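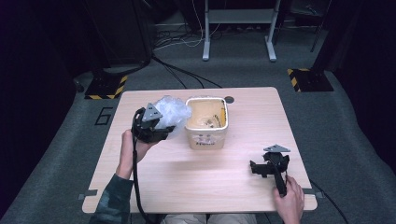
Ettore D'Amico wrote in after the last issue to ask whether a tub with an orange tint should be washed again, demoted to dry goods or put straight into recycling, and whether the bag that came with it counts as one item or two on the return sheet. Both points affect the stock figures, so they are dealt with at some length in this item.

Home Newsletter Tub returns Stock sheets Contact

Tubs, bags and the sorting table

Staining and soiling are recorded separately. A tan or orange cast on the inside of a cream plastic tub is normally colour taken up by the plastic from oily food, tomato and turmeric being the usual sources. It does not lift with a second wash and the tub should not be scoured to remove it. Scouring leaves fine scratches which hold grease, and a scratched tub is withdrawn sooner than a stained one. Loose debris in the bottom is soiling. Tip it out over the waste bin before the tub goes anywhere near the sink, then wash, rinse and dry upside down on the rack with the rim clear of the shelf.

Stained tubs that pass the wash go to grade B: screws, string, seed packets, pegs. They do not return to food use. Mark the grade on the base in pencil. The sides are left free for labels.

Printed labels low on the front face are to be soaked off in warm water for a full wash cycle, not peeled dry. Salian powder at the normal dose is sufficient. Any adhesive left behind can be rubbed off with a little cooking oil on a cloth, followed by a second wash. If the label gives contents or a date, copy these to the sheet first. The July count found 399 tubs in the Cukatach crates, of which four had no grade and no legible label, and all four had to be treated as unknown and recycled.

Rolled rims need a separate check. Water sits under the roll and will run down the outside some hours after the tub looks dry. Turn each tub once on the rack, halfway through drying. Run a thumb round the underside of the roll – any split, however short, means withdrawal.

On the second part of the question, a bag and a tub are two items. Thin translucent bags are kept if they are clean, whole and still hold their shape at the seams. Shake out, flatten from the closed end towards the opening, and fold in thirds. Crumpled bags take up far more of the drawer than folded ones: the Tindetti drawer was rated for 1,000 folded bags and was full at 935, and the shortfall was mostly down to bags pushed in at the end of a session without folding. Bags that have held raw meat, fish or anything oily are not kept at all, washed or otherwise.

Table surface

The sorting table is pale wood and takes marks easily, so wet work stays at the sink. Wipe along the grain with a damp cloth, wrung out hard, then with a dry one. Cups and bowls should go on a mat.

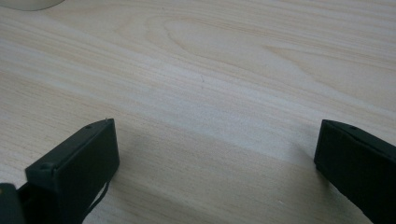

Grain pattern on the pale wooden tabletop.

Check for specks and fibres before laying out flattened bags. Thin plastic picks up lint readily and a fibre folded into a bag will stay there. Low light from one side shows them better than overhead light. A soft brush is adequate – no spray.

Wustura oil is applied to the top twice a year, thinly, with the excess wiped off after 20 minutes. The next coat is planned for a Thursday evening once the returns are cleared. Nothing should be placed on the surface until the following afternoon, and tubs should be stacked on the rack meanwhile.

Revised return sheets have separate columns for tubs, bags and lids. Old sheets may be used up, with the bag figure written in the margin. Lids without a matching tub are still wanted in the square size only.

Last updated: July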